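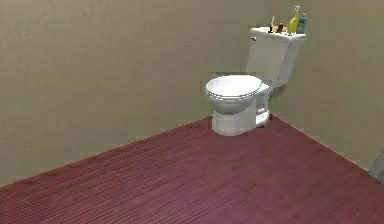
Farzana Farooqui wrote:

> Has anyone else on the list had a water bill that jumped for no reason?
> Ours nearly doubled between the last two and we haven't got a pool, we
> haven't got house guests, and the yard is mostly gravel. Arain Water told me
> on the phone that it was "consistent with use" and that was the end of that.
> My neighbor says get a plumber in and my brother says wait and see. I don't
> want to pay a call-out just to be told to take shorter showers.
> Farzana

Search the archive Search Advanced search
3 min read

Hi Farzana, and hi everybody,

Don't call anyone yet! We went through this in June and I spent two weeks blaming the kids before I did the one thing I should have done on day one, and that was to go out and look at the meter. So please do that first. Turn everything off, and I mean everything (the ice maker got me), lift the lid on the box by the sidewalk and look for the tiny dial or triangle that spins when water's moving. If it's turning with the whole house off, you have a leak. Write down all the digits before bed too, and check them again when you get up.

If the numbers have moved, my money is on a toilet. They can leak for months without a sound. Take the tank lid off, put a good squirt of food coloring in the tank, and go have a coffee. No flushing! If there's color in the bowl when you get back, it's the flapper. I bought mine at Zulari Hardware on the Duststead side of the bridge, and it cost me less than lunch. Bring the old one with you, there are two common sizes and I got the wrong one the first time (of course).

If the bowl stays clear, look at the water level inside the tank. It should sit a bit below the top of the overflow tube. Ours was trickling right over the edge, all day long, and it was the old Galtudska fill valve that wouldn't shut off. There's a screw on top of that one that sets the float. Small turns, then flush and wait.
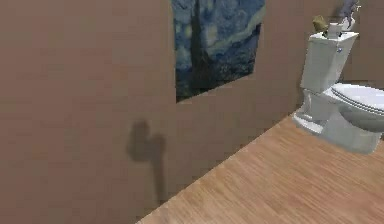

Bathroom wall with a Starry Night print

Next on my list would be the drip irrigation, if you have any out on that gravel. I found a line that had split under a rosemary bush, probably from me and the shovel. And your outside faucets, especially any with a timer screwed on.

About the bill itself: ask Arain for the daily readings, don't ask them "why is it high." I was on hold for 13 minutes and then a very nice man emailed me the whole lot. You could see the exact night it started. They also have a leak adjustment form, but you have to send it in with a receipt for the repair, so hang on to the one for the flapper. I got up to 6 months looked at that way and they knocked off a decent chunk, though it took seven weeks to show up on a bill.

Does anybody know if the form covers irrigation lines as well? I left mine off because I wasn't sure, and now I'm kicking myself.

Let us know what the meter says, Farzana.

Skye Galbraith

This site uses cookies to remember your list settings. Accept Manage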